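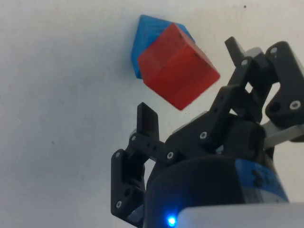
I'd had the November open day at Cloltora on my list for ages, mostly for the coffee and partly for the robots, and I ended up staying so long that I missed my bus home. So this is going to be a long one, sorry!

Cloltora is a small automation outfit on the second floor of an old seed warehouse in Flurnau. They don't build the arms themselves. They work on the teaching side, getting an arm to handle things without somebody typing in every position by hand. I knew none of that going in (I fix sewing machines for a living), but Liya Fikre, who met us at the elevator, was very patient with my questions and I had a lot of them.

First stop was a room full of shelves where they keep the stuff they practice with. Cups, sponges, shoelaces, a whole bin of zippers, which made me feel right at home. Liya let us try to close a zipper with a pair of kitchen tongs. I can report that it's miserable. I had a go for two minutes and gave up, and a kid of maybe nine got it on her first try and was very nice about it.

Then we went through to the arms, and that's where I spent most of my afternoon. The job they were showing was stacking: a red cube on top of a blue one. Sounds like nothing, right? I thought so too, until I stood there and saw how many little decisions go into it. The blue cube has to be found, the red one has to be picked up more or less squarely, and then comes the letting go. That last bit got me. Liya said most people lean in for the pickup and then look away, and the letting go is where it usually goes wrong. If the fingers open unevenly, one of them drags the top cube along with it. 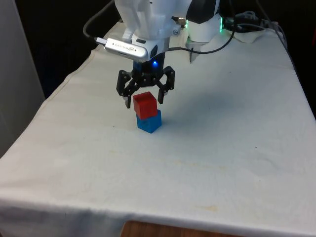
Does the red cube have to sit dead straight on the blue one? It can be a bit crooked and still pass, as long as it stays up by itself once the fingers have opened and the arm has moved off.

I liked that rule. I have customers who are fussier.

Apostolos Katsaros runs the logging, and he had the numbers up on a laptop for anyone who cared to look. They were at 1,798 attempts on this one task, with 184 of them added that same week. He scrolled back to the early ones and showed us a few, and oh boy. Cubes shoved clean across the table, cubes pinched by one corner, one that got carried around for ages as if the arm couldn't think where to put it. He keeps every one of those, because the misses are worth as much to him as the good ones. The software they file it all in is called Arkivau, and he grumbled about it the way I grumble about my invoicing program.

What surprised me was how quiet it all was. I'd pictured clanking - what I got was a soft whir and people murmuring at screens. You could hear the radiator.

There were 3 talks on the schedule and I only made it to the last, on a project called Thaweesak, which is about sorting parts for repair shops. That one I would pay money for. I have a drawer of mixed bobbins that has been waiting for somebody, or something, with more patience than me. It's a long way off, they said, and small shiny things are still hard for it, but they took my email and told me I could bring the drawer along next time.

Practical stuff if you're thinking of going: it's free, you sign in downstairs, and the elevator is slow so take the stairs if your knees allow. Coffee was good. The cookies were gone by three o'clock.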